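Quem cuida do braço

Themis Mavromatis chega à bancada antes de ligar qualquer computador. Passa a mão pelo cabo, da base até ao punho, e só depois carrega no botão. "Se o cabo está torcido, o resto do dia corre mal", diz. Trabalha na Dosovell desde agosto e tem a seu cargo uma única célula, a que a casa chama Ostance: um braço, uma garra de dois dedos e uma mesa.

A rotina da manhã é curta. Primeiro os parafusos da flange, apertados com chave dinamométrica. Depois a garra, que abre e fecha 20 vezes em vazio. "Oiço mais do que olho. Quando um dedo prende, o motor muda de som." Os dedos são limpos com álcool isopropílico e um pano sem fios. Massa lubrificante, só nas guias, e pouca.

A avaria mais demorada foi a do conector do punho. O braço parava a meio do percurso, sempre com o erro 699, e Themis trocou duas vezes a placa de comunicação antes de desconfiar da ficha. "Estava um pino recuado. Perdi 2 dias com aquilo." Desde então, a Alexiou, que fornece as peças, manda as fichas já cravadas.

A calibração faz-se a seguir, com a mesa despida. Só quando a repetição bate certo é que entram os pratos, o copo e a comida.
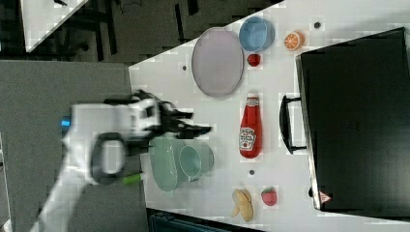 Marta Forolard, redação

Com a mesa posta, Themis começa a velocidade reduzida. O copo e o prato oval, ambos verdes, obrigam a garra a descer muito perto do tampo, e é nessa altura que uma folga se nota. "Um milímetro a mais e o dedo bate no rebordo." Guarda os valores num caderno de capa dura, a lápis, e passa-os para o computador ao fim da tarde.

Pergunto-lhe de quanto em quanto tempo troca as borrachas dos dedos. "De duas em duas semanas, mais ou menos. Se estiverem lisas, antes." A próxima revisão completa inclui os travões das juntas, trabalho que exige desmontar as tampas e que Themis prefere fazer sem visitas.

9 de novembro de 2018

Partilhas: 20 | Comentários: 2

Comentários

rui_m: Tive o mesmo problema com um pino recuado. Que ferramenta usou para o extrair?

Helena P.: Gostava de saber o binário usado nos parafusos da flange.

Artigos relacionados
Como guardar uma garra parada durante o verão
Cabos de punho: quando trocar
Visita ao armazém da Alexiou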